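Section 4: Setting up the Jarkar putting mat

Before you start, a word about the box. The sleeve says 3,000 putts will "rebuild your stroke". We inherited that line from Morsy, who made the first version, and we can't vouch for it. The mat will show you where the ball starts and how fast it leaves the putter. Whether your scores come down is another matter.

1. Unroll the mat on a hard, level floor, pile side up. Carpet will do if you have no choice, but distrust your results.

2. Leave it flat overnight. Do not iron it, whatever you have read on the forums.

3. Check the level. Set a ball down at the 100 cm mark and let go. If it wanders, turn the mat end to end and try again. If it now wanders the other way, the floor is at fault. 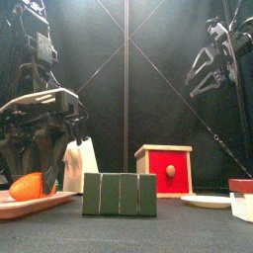 4. Clip the start gate to both edges, 26 cm in front of the ball spot. The arrow points towards the hole. A gate fitted backwards still clicks into place, so look twice.

5. Put two batteries in the speed reader and press the side button until the display shows 851. This is the test number and has nothing to do with your putting.

6. Hit ten putts without changing anything. Write down the readings, including the bad ones.

Note: The reader was checked against a ramp at our Kostuvville workshop. It is steady from one putt to the next, but we would not treat the last digit as gospel – two readers side by side will often disagree on it.

Note: The Sarkar alignment mirror fits the slot behind the ball spot. It is sold separately and you may not need it. A strip of tape does much the same job.

Caution: Do not make full swings on the mat. The backing slides.

Caution: Take the batteries out before storing the reader over winter. Readers put away in December with batteries left in are not covered by the guarantee.

If the display stays blank after step 5, go to Section 7.

Text revised 7 Aug 2020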